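Last updated in February
3 min read

I finally rode the Birkett to Dundport bus end to end, and I've been boring everyone I know with it ever since! It's the 24, the one most of you only take as far as the hospital. Stay on past that and it goes out along the reservoir, through Baltar, over the hill and down to the water, and for a good stretch of it I had the whole back row to myself.

The early one leaves Birkett at 6:50 in the morning. I'd sit on the left if I were you. There's a bit after the quarry where the road drops and you can see clear down the valley (I missed it going out because I was fighting with my coat zipper, but I got it coming home).

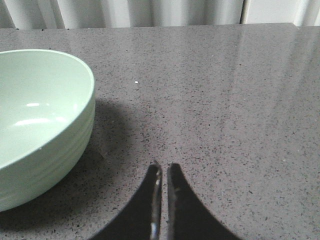

Baltar is a ten-minute stop, which is long enough for coffee if the kiosk line is short. Mine wasn't. I stood behind a man buying lottery tickets one at a time and had to run for it, and the driver very kindly pretended not to see me waving my arms. She told me she's been on the route for years and still likes the hill best in fog. I'll take her word for it.
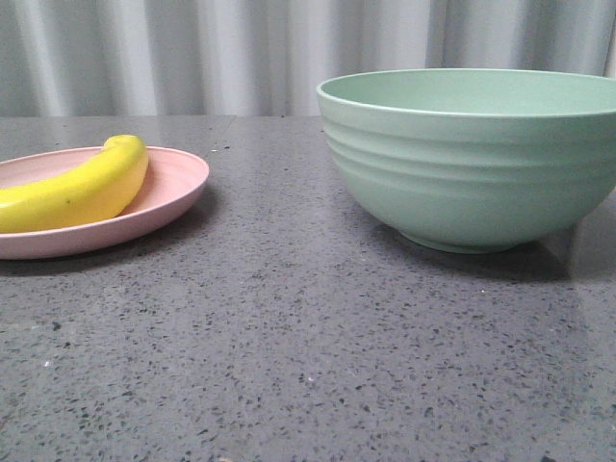
Dundport itself was quieter than I remembered. The bookstore has moved around the corner into the old Cadonitz shoe shop, and they kept the shoe shelves, so the paperbacks all sit at a slant. I came away with a train mystery and a county map from before the bypass. Xolani Modise wrote in last month asking if the harbor path is open again. It is, all the way to the lighthouse, but wear real shoes.

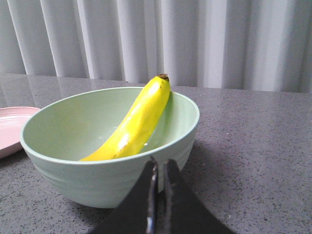
Bring food, because the lunch counter by the terminal shuts at two and the next bus back isn't until 3:50. I'd packed crackers and a very warm cheese sandwich and was starving again by the hill. Next time I'm taking fruit as well, and a banana with a few brown specks on it, like the one in the green bowl, suits me fine for a bus ride. The day pass covers you both ways, so hang on to it. I nearly threw mine out with the sandwich wrapper.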